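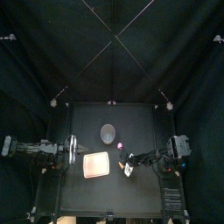 Left Hand, Right Hand

The ball goes in the cup. That was the whole job, and I was on my fifth week of it.

I should say I never meant to teach robots. I used to run a claw machine arcade out in Drutby (two rooms and a snack bar, you'd have loved it), and when it closed I saw a card in the window at Stalham that said STEADY HANDS WANTED. Well, I have steady hands! I went in the next morning and they sat me down with a pair of handles, one for each arm, and told me to move like I meant it.

So that's what I did all day. I squeezed my left hand and the left fingers closed. I rolled my right wrist and the little printed tag on the right gripper rolled along with it. Little pink ball, plastic cup, tray, black table, black curtains all the way around. Every run got saved, and they wanted 4000 of them before the arms would be allowed to try it alone.

You get strange in there, I won't lie. I started calling the left arm Bodelitz, after the town where my aunt had her bakery, and the right one Tsai, after the noodle place that kept me alive that winter. Bodelitz was patient. Tsai was a show-off. I know they were both just me, but try telling yourself that at four in the afternoon with your elbows aching.

Then in April they turned the handles off and let the arms go by themselves.

I stood there with my coffee and watched Bodelitz come in low over the table and stop. Just stop, fingers open, a little above the tray. I thought it had frozen. The engineer thought so too, and she already had her hand out for the switch. Then it went on, closed on the ball, and dropped it in the cup as nice as you please.

"Why does it wait like that?" she asked me.

I said I had no idea. She pulled up my old runs and played them side by side on the big screen, and there it was in run 46 and nearly every one after it. A tiny hitch, right before the grab. My arcade pause! You learn it on the claw machines, when you let the claw quit swinging before you drop it. I'd done it so long I didn't know I did it.

These arms don't swing. There's no reason on earth for them to wait.

She asked if I wanted to redo the set without it. It would take a couple of months, she said, and they'd pay me for all of it. I looked at Bodelitz hanging there over the tray, and I thought about the noise in that arcade when somebody's kid finally got the bear.

"Let me see it go again first," I said, and I pulled up a chair.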